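Color Blocks for Sorting and Tidying: What Makes a Good Play Block?
Final report, Product and Materials Course
Group members: Zawadi Temba, Sachiko Morikawa, Renji Ueda
Advisor: Itsuki Fukuda
Submitted Jun 23, 2021

1. Background

Our group became interested in simple blocks when we visited a day care room near the school. The children there play with blocks every morning, and before lunch they must put them back in the correct boxes. The teacher, Ms. Matsuda, told us that the tidying takes more time than the play. Some blocks have lost much of their color, and small children put them in the wrong box.

We asked ourselves two questions. First, which shape and which color are easiest for a child to recognize during tidying? Second, how does the surface of a block change when many hands use it? We could not answer everything in one term, but we learned more than we expected.

2. The blocks we studied

We used two sets. The first is an old set which the day care room lent to us. On the box is written Uchida, in pencil, and we think it is the name of a family who gave it. The second is a set we made ourselves in the school workshop and gave the name Trarnora. It has 125 blocks in cubes, cuboids and short cylinders.

All Trarnora blocks were cut from the same wood, sanded, and painted two times. Renji made the cutting plan and Sachiko did most of the painting. Zawadi kept the notebook and talked with the teachers.

The sanding was the longest work. At first we left the edges sharp, because a sharp edge looks clean and the blocks stand well in a tower. But when we dropped them on the floor the paint broke at the corners. For the second group of blocks we rounded every edge a little with fine paper. They still stand well, and the corners keep their paint much better.

3. Method

The children sorted the blocks into boxes of four colors during their usual tidying time. We did not give them a special task, only changed the blocks they played with. One of us sat near the wall and wrote each time a block was put in a box, and if the box was the right one. We did this for both sets. In total we wrote down 1781 placements, and 614 of them were with the old set.

We also looked at the surfaces. We checked each face for dents, lost paint and dirt, and gave it a grade from one to three. Two persons graded separately and then compared. When they did not agree, the third person decided.

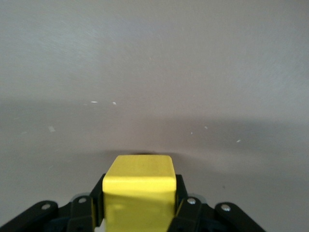 Yellow was the color we argued over most in our group. Sachiko wanted a pale yellow, because it looks calm beside the other colors, but Renji was afraid that it would be too near to plain wood. We compared several samples by the window in the morning and again under the ceiling lamps. A strong yellow like lemon, with a matte finish, was our final wish, and the rounded edge also helps here, since the light changes softly between one face and the next. The weak point is that yellow does not hide anything. Even a faint smudge across the top face can be noticed, and on a dark blue block we would probably miss it. For our grading this was useful, but for a teacher who must clean the blocks it is perhaps not so welcome.

4. Results

The children made fewer mistakes with the new set. Most mistakes with the old set were between orange and red, and between faded yellow and unpainted wood. With the new set, the mistakes between yellow and wood almost disappeared. Orange and red were still a problem, and we think the difference between our two paints was too small.

The shape was less important than we had believed. Children of three years took the cuboids first, maybe because they are easy to hold with one hand. The short cylinders often rolled under the shelf and were put away last – sometimes we found them only when we moved the shelf ourselves.

On the surfaces, the large faces became dirty before the small ones. The reason is probably that children hold the block by two opposite sides and push it along the floor with the palm on top. Dents were mostly on the corners, and the rounded ones had fewer of them.

We tried two ways of cleaning. A damp cloth was enough for most marks. A cloth with a little soap removed more, but after several times the matte surface became slightly shiny, and the teachers did not like this.

5. Problems

Our grading was not perfect. Three grades are too few, and many faces were between one and two. The light in the room also changed during the day, and this made the yellow and orange faces difficult to compare. Next time we would always grade in the same place.

Another problem is that the two sets are not the same age. A new block is naturally brighter. To be fair, we should paint a part of the old set again and repeat the sorting, but the owners wanted the old set to stay as it is – we understood this.

6. Next steps

In July we will give the Trarnora set to the day care room. Before that, Sachiko will repaint the orange blocks in a lighter tone and Renji will make a tray with a low border, so that the cylinders cannot roll away. Mr. Fukuda proposed that we also try a set with one small dent on each color, so a child can feel the group with a finger. We have cut the first pieces, but they are not painted yet.

We thank Ms. Matsuda and the children for their patience with us.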